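We use cookies to make this site better for you. Accept / Manage settings

The White Desk

Remo Greco came to the flat in Grurkham Street at ten in the morning, with 17 boxes still flat and tied with a string. His aunt had lived there for a long time and now she was living with her sister by the sea. She took one suitcase. Everything else she left to Remo, together with a letter in her small handwriting.

"Sell what you can," the letter said. "Give away what you can't. But the desk you must decide by yourself."

He knew the desk well. It was white, with scrolls carved along the front and curved legs, and it had two small drawers with round knobs. When he was a boy he was not allowed to open them. He believed then that she kept money inside, and later, when he was older, he believed she kept letters from a man. He never asked her.

He began with the kitchen because it was easy. Cups, plates, a kettle that smelled of old tea. Then he did the hallway. At noon Nazareno Colombo from the second-hand shop rang the bell and walked through the rooms with his hands behind his back, like a visitor in a museum who is afraid of the guard.

"The armchair, yes," said Nazareno. "The black metal chair, maybe. And for the desk I give you 252 dollars."

"My aunt told me she paid 800."

"In which year?"

Remo didn't know in which year. He pulled the pink cloth straight on the seat of the metal chair, although it was straight already.

"It's painted over," said Nazareno. "Look at the colour in the corners. Somebody painted it two times, perhaps three. People want the old wood now."

"She painted it. She did it every time she was sad."

He was surprised to hear himself say this, for he had not thought of it in years. But it was true. He remembered the smell of the paint when he came after school, and newspapers on the green floor, and his aunt on her knees with a very small brush, going around each scroll. She would say, "Walk behind me, darling, not in front." Afterwards they had toast for dinner and left the windows open, even in winter.

Nazareno waited politely. He wrote something in his notebook and crossed it out.

"I can come back in October," he said. "The desk will not run away."

When he was gone, Remo sat in the white armchair and put his black jacket over the front of it. He listened to the neighbour's radio through the wall. Then he got up and opened the left drawer.

There were no letters in it. There was a small brush with stiff hairs, a receipt from a paint store called Olteanu, and a cheque for 1000 dollars made out to his aunt, which she had never taken to the bank. He could not read the signature. He turned the cheque over, and on the back she had written a grocery list: eggs, flour, lemons, stamps.

He opened the right drawer also. It was lined with wallpaper and it was empty.

He put the cheque back under the brush, exactly as it was lying before, and closed both drawers. Then he telephoned his aunt. She took a long time to answer.

"Did you eat something?" she asked.

"Not yet," said Remo. "What colour of white is it, the desk? I mean the name of it, on the tin."

Last updated: 10/10/26

Contact us | Copyright Prorgate Stories | Back to top
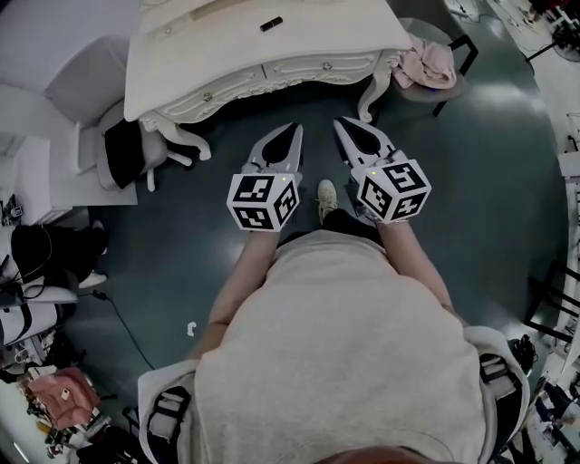
The white desk, between the armchair and the metal chair with the pink cloth.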